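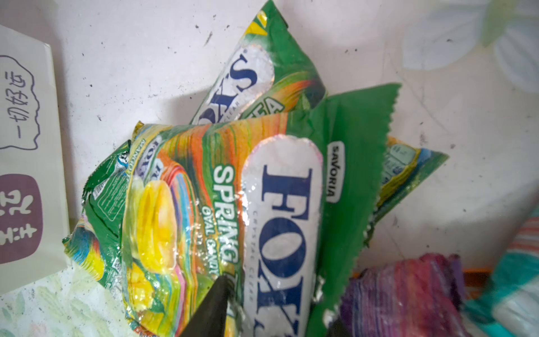 Charoen Wiriya has been filling party boxes for other people for seven years. The orders come in through Podix, a small gift shop that used to sell cards and wrapping paper and now makes most of its money from favours for weddings, birthdays and office dos. September is his busy month. Last year he packed nearly 300 boxes in it.

The work is plain enough. A customer picks a box, picks the sweets and gives a date. Wiriya does the rest on a square table, usually starting at 10 in the morning once the post has gone.

"People think the choosing is the hard part," he says. "They'll spend an hour on the phone over flavours. Then they forget to tell me how many guests."

He buys boiled sweets in bags because they travel well and don't melt in a van. Fox's is a regular order, and he likes the Crystal Clear ones for the mango. The tea flavour divides people. He eats it himself, but he has had a bride's mother ring up to ask for it to be swapped.

"I put the fruit ones in for anyone I don't know. You can't go far wrong with fruit. Tea is for people who've asked for it."

The bags are a nuisance to handle. They slide over each other, they won't stand up, and the green ones look much the same from the back. Wiriya used to line them up neatly before he started. He gave that up in his second year and now works straight from a heap.

"If you make a neat row, the first one you take out knocks the rest down. With a pile you just take the top one. I look at the label as it goes in."

For boxes he prefers the takeaway kind with a wire handle. He has tried flat ones from Gustulon, which he found too shallow, and a tall tube from Vandarden that customers liked in the shop and couldn't open at home. The takeaway box holds its shape when it is half full and can be carried in one hand. The current one is white with small flower outlines in several colours, and it goes with most things.

His rule is that bags go in upright, on their ends, with the biggest at the back. Laid flat, they fill the bottom and leave a gap that lets everything shift about. He doesn't mind a bit of wrapper showing over the top.

"A bit of green sticking out is fine. It's a box of sweets. They ought to be able to see that it's a box of sweets." 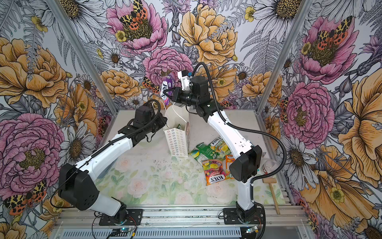
Small extras and a clean table

Children's orders sometimes get an extra. He has used wooden toy mallets and paper cups, and for one family a set of 3 whistles that he says he regrets. Extras go in last or are tied to the handle.

He wipes the table at the end of the day and not between boxes. Crumbs and specks don't bother him while he is working, as everything is sealed. What does bother him is a split bag, and he feels along each seam before it goes in.

Asked whether he will carry on, he says he has told the Wongsuwan family he'll do their daughter's wedding next spring, so he will be packing at least until then. They want mango, and two bags of tea for the grandfather.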